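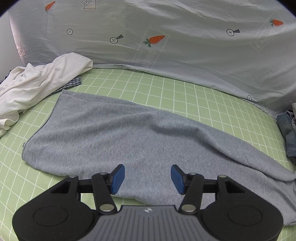 Call for participants: wash durability of fleece garments

Category: Research & Trials / Household Textiles

Amwood is recruiting 100 households for a trial of pilling and heat retention in polyester fleece. The trial starts in October and runs for 130 days.

Each household receives three test garments and one control. Test garments are worn at least twice a week and washed at 30 degrees with the detergent supplied. The control is stored unworn, away from direct light. Tumble drying is not permitted — line or rack drying only.

Participants must be 18 or over, have a front-loading machine at home and keep a wash log. Garments are returned by prepaid post for fibre analysis. Colour change is graded separately under standard lighting.

Participants who return a complete log and all garments will be paid $130. Partial logs are not paid.

Apply in writing to Anel Nel, Textile Trials, Amwood. State your machine's make, model and year of purchase.

Posted Aug 24, 2019
4 comments | 3 shares

Related listings
Laboratory technician, dye chemistry — Dedalov
Pattern cutter, part-time — Tistier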